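Workshop > Guides > Household chores > Picking up a cup

How to test whether a gripper can clear a table

People ask us whether a machine can tidy a kitchen yet. The short answer is that it can do parts of the job, slowly, if you set things up well. The quickest way to find out which parts is to try one chore yourself with a two-fingered gripper held in the hand, before you pay for an arm. Cups are a good place to start.

You will need a gripper, a plain table, a cup with no handle and somewhere to put it down. Empty the cup first. Our bench notes at Gostura cover 400 tries with cups, and most of the failures came from the approach and not from the squeeze.

1. Open the jaws wider than the cup and bring them in level with the table.

2. Move forward until the cup sits well back between the fingers. If only the tips touch, it will swing.

3. Close slowly and stop when both sides are in contact. Thin plastic cups will buckle if you carry on.

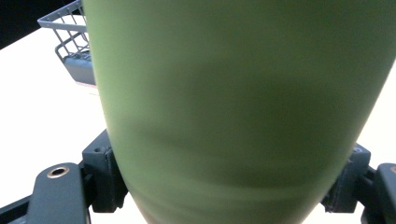
Green cup between the two sides of the gripper, wire basket behind.

4. Lift a few centimetres and wait three seconds. If the cup slips, put it down and take a lower grip.

5. Carry it to the basket and lower it in. Open the jaws only when the cup is resting on something.

Smooth tapered cups are harder than straight ones. Siiri Lill, who wrote our first set of notes, grips them below the middle and tilts her wrist to match the slope -- a person does this without thinking, but an arm has to be told or shown.

Repeat the whole thing with the cup in a new spot each time. Write down every drop, including the ones you think were your own fault. Then try two cups side by side, which is where most home machines still come unstuck. Wet cups, glasses and anything with a handle can wait until you get through a full session without a drop.

Filed under: Robots at home, Grippers, Beginners

Contact Gostura | Copyright 2020 | Back to top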